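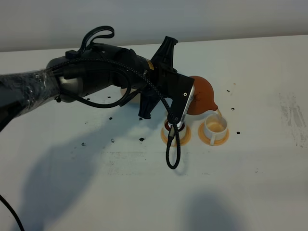

Se busca redactor o redactora de famosos y televisión

Susiseo, web de actualidad sobre celebridades, música y televisión editada por Nesadbridge, incorpora a una persona para su turno de tarde. El trabajo es en remoto, con contrato de media jornada y un periodo de prueba de 2 meses.

Funciones
Seguir las cuentas públicas de actores, cantantes y presentadores y proponer temas al inicio del turno.
Escribir entre cuatro y seis piezas breves por turno, de unas 200 palabras cada una.
Preparar un reportaje semanal más largo: alfombras rojas, estrenos, aniversarios de series.
Titular, etiquetar y enlazar los textos en el gestor de contenidos.
Corregir o retirar lo publicado cuando lo pida la edición.

Requisitos
Español nativo o equivalente e inglés suficiente para traducir declaraciones sin ayuda.
Experiencia previa en un medio digital, aunque sea en prácticas.
Conocer la diferencia entre un comunicado, una entrevista y un rumor. No publicamos rumores sobre salud, embarazos ni operaciones estéticas.
Disponibilidad en noches de galas y premios, que se pagan aparte.

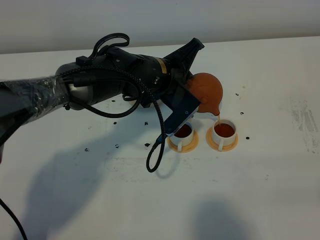
EMPLEO | CONDICIONES

Horario de 16:00 a 20:00. Incorporación en noviembre. Las noches de gala se avisan con 10 días de antelación y se compensan según la tarifa interna. El equipo usa Rano para repartir los temas; damos formación la primera semana.

También buscamos colaboradores sueltos para la sección Ouazzani, dedicada al cine y la música del Magreb. En ese caso basta con indicarlo en la candidatura.

Cómo presentarse
Envíe currículum, dos textos publicados y una propuesta de noticia con titular a través del formulario de la web de Susiseo. No se admiten candidaturas por redes sociales. Contestaremos a todas las personas que pasen a la prueba escrita.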